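Cider notes, July

I have been meaning to write up the ciders I brought back from Fellwood, and the heat this week finally pushed me into opening them. Four bottles, all from small producers, all dry or close to it.

The first was the Obura dry, which I bought at the orchard stand. It pours pale and quite still, with a smell like apple skins and a little hay. I liked it more on the second glass, after it had warmed up some. Straight out of the fridge it mostly tasted sharp. The Mallbridge was sweeter than the label let on -- fine with food, too much by itself. 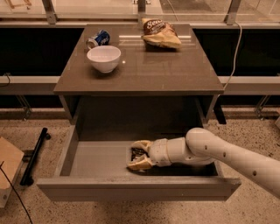
The third bottle was the Nastoda, a blend of 11 apple varieties, and it was the one I had been looking forward to. They made 1,081 bottles last season and 1,009 the season before, so it doesn't travel far. It has real tannin, closer to strong tea than to juice, and a long bitter finish. Kerubo Kombo had warned me it would be hard going at first and suggested a sharp cheddar with it. She was right about the cheddar. I would buy it again, but I wouldn't serve it to anyone who thinks they don't like cider.

The last was a perry with no producer name on it, only a stamped cork. It was flat, and I think it was meant to be. I used the rest of it to cook pork chops.

Next month I'm going to try the Obura again next to their oak-aged one, if the stand still has any.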